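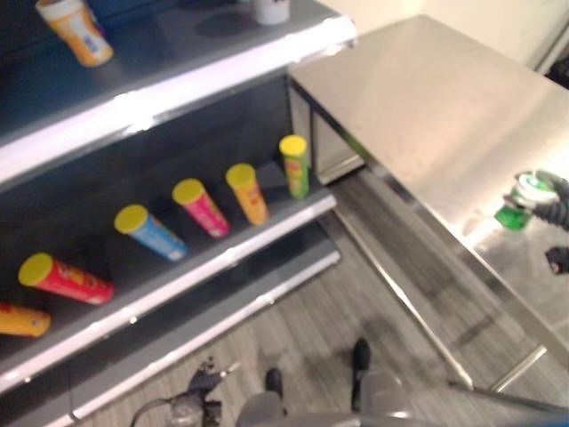

Shelf notes, part two: tubes

The first part of these notes dealt with the frame of the unit and the height of the shelves. Kekeli Dogbe wrote to ask why I spent so long on shelf heights and said nothing about what goes on them. Fair point. Tubes are what I have been working with this week, so tubes it is.

By a tube I mean the stacked-chip kind of can: tall, cylindrical, plastic lid on top. As a shape for shelving it has one good property and several bad ones. The good property is that the footprint is a circle, so it does not matter which way you turn the thing as far as space is concerned. A box that goes in at a slight angle steals room from its neighbor. A tube cannot do that. The bad properties come from the same circle. Two tubes side by side touch along a single line, and nothing about that contact holds either one upright or in place. Push one and it slides past the other. Tip one and it rolls.

The unit is gray metal with a dark interior and a light lip along the front of each shelf. The lip does more work than I gave it credit for in part one. Set down in a hurry, a tube tends to arrive base edge first, and the lip gives that edge something to stop against. The lip also gives you a straight line to judge the row by. Without a reference the eye follows the tubes themselves, and if the first is a little deep, the whole row goes deep with it.

Tubes are on the middle shelf, in one row, one deep. I tried two deep first. It holds more, obviously, but the back row only gets touched when the front row is gone, and if you reach over the front row for a particular flavor you will knock something. One deep wastes the back of the shelf. I have decided I can live with that.

The order is by color. Kwame Dankwa, who set up the stock sheet in Fletix, wanted it alphabetical by flavor, which matches the sheet and matches nothing a person sees when standing in front of the shelf. The body color is legible from across the room and the print is not. Red, light blue, pink-red, orange, green – you can learn that sequence in one pass and find a gap in it without reading a word. The yellow lids are no help at all for this, being the same on every tube. If you look down on the row from a height, lids are mostly what you get, so I read the row from the front.

Spacing. My first rule was tubes touching, no gaps. It looks tidy and it is a nuisance to use, for the reason that you cannot get fingers between two touching cylinders except at the very front and the very back, where the curves fall away. You end up gripping by the lid. Gripping by the lid is a bad habit. The lid is a snap fit over a rim and it was made to come off. The present rule is a finger width between tubes. The row gets longer and the leaning gets worse, as there is now no neighbor to lean on, but every tube can be taken by the body.

On leaning: a tube that leans on this shelf is nearly always standing on something. Check under the base before you check anything else. Twice it was a scrap of packing tape.

Lifting. I wrote down a procedure for this because I was asked to, and it is short.

Hand open before it gets near the tube. Come in from the side, at mid-height. Close evenly. The wall is cardboard and it will dent if all the pressure is in the fingertips. Lift clear of the lip before moving toward you. Set down base first, flat, and let go only when it is standing.

If a tube is lying down or sitting at a steep angle, right it first and lift it second. Doing both in one motion is how tubes end up on the floor.

Working surfaces. There is a stainless steel table next to the shelving, and a white tabletop I also use for sorting. Steel is easy to wipe and has a straight front edge, which is useful for lining things up. It is also reflective, and under the room lights I find labels harder to read over it. White is better for anything where you need to see color, and color is the whole system, so sorting happens there and the steel is for parking. 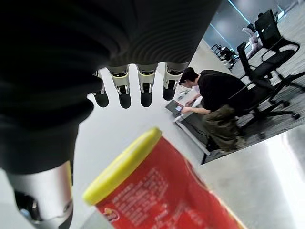
Red tube, yellow lid, open hand over the white tabletop.

The sorting itself takes less time than writing this paragraph. Everything comes out of the carton and onto the white surface, gets a look at the lid and the base, and goes to the shelf in color order. Dented bases are put to one side. A dented lid can be pressed back. A dented base cannot, at least not by me, and a tube with a dented base will never stand straight.

The bottom shelf is still empty. I had it down for multipacks, but the Vetulier cartons are too tall for the gap, and the ones from Ansah fit with so little clearance that you scrape your knuckles. Moving the shelf means moving everything above it. I am putting that off until Wednesday at the earliest.

The top shelf is for things that are not tubes. It has an orange and white cylindrical container on it, and a white one further along. I know that these are cylinders too. They are handled differently and they are not part of the color sequence, so they go upstairs.

Figures, for those who asked. The stock sheet has room for 64 lines, of which the tubes take very few. Restocking the row from a full carton took me 3 minutes on the last attempt, with no tubes dropped. The attempt before that I did not time.

Open items:

Shelf labels. Lududska sells a clip-on holder that is supposed to fit a lip of this profile. I have ordered 2 to see if they do.

A stop at the left end of the middle shelf. The row creeps that way over a day of use, and the last tube gets close to the end. A strip of anything would do.

Kwame's sheet needs a color column. He has said he will add one if I fill it in.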